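Notes from the Brengate Bench
Posted in May by the Brengate project author
14 comments

The Brengate collection now stands at 1,564 recorded examples, against a target of 3,000. Each is performed by an operator guiding both arms, and each is reviewed before it is admitted to the training set. Sessions are limited to 40 examples — attention declines after that, and the quality of the recordings with it.

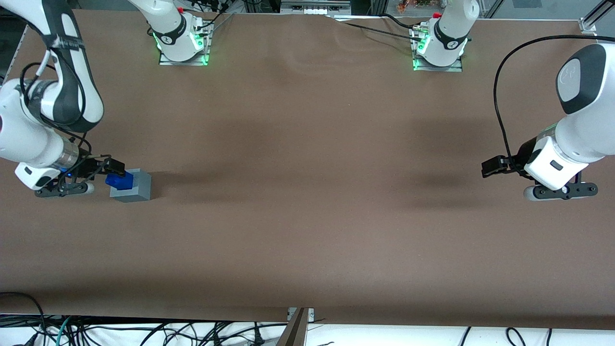

Are failed attempts kept? They are stored separately and labelled, so that the system may later learn to recognise an error.

The next review will be held at Grollholm.

3 shares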